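News | Concerts | Learning | Support Us | Contact

Press Office > Releases > 2021 > Joubert commission

Eltwood Ensemble opens call for graphic scores

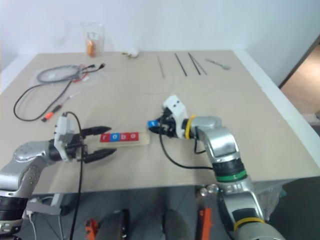
New Music Department, Eltwood Ensemble

24 July 2021

The Eltwood Ensemble is inviting composers to submit graphic scores for performance at Flelurbridge Hall in October. The call is open to composers of any age, with or without formal training. There is no entry fee.

Each score must fit on a single sheet of letter-size paper and may use drawings, text, color, standard notation or any mix of these. Pieces should last no longer than 2 minutes and be playable by up to five musicians. The ensemble's regular line-up is flute, clarinet, violin, cello and percussion. Composers may name the instruments they want or leave the choice to the players.

A page of written instructions may be sent with the score. It will be given to the players at the first rehearsal and printed in the program book. Scores that need electronics should come with a sound file ready to play.

The ensemble will choose 100 scores. All of them will be shown in the foyer at Flelurbridge, and a selection will be played over two evenings. One composer will also receive the Joubert commission, a fee of $2000 for a new work of about ten minutes, to be performed in the spring season at Plarudstead.

The last open call was for pieces for solo voice and drew 2885 entries. Recordings from that project are still available on the ensemble's website, along with the scores.

Composers may send up to three scores, by mail or as PDF files. Mailed scores will not be returned, so entrants should keep a copy. Rights in all works stay with the composer. The ensemble asks only for permission to perform, record and display the chosen pieces as part of this project.

Full rules and the entry form are on the Concerts page. Press tickets for both evenings can be requested from the Eltwood press office.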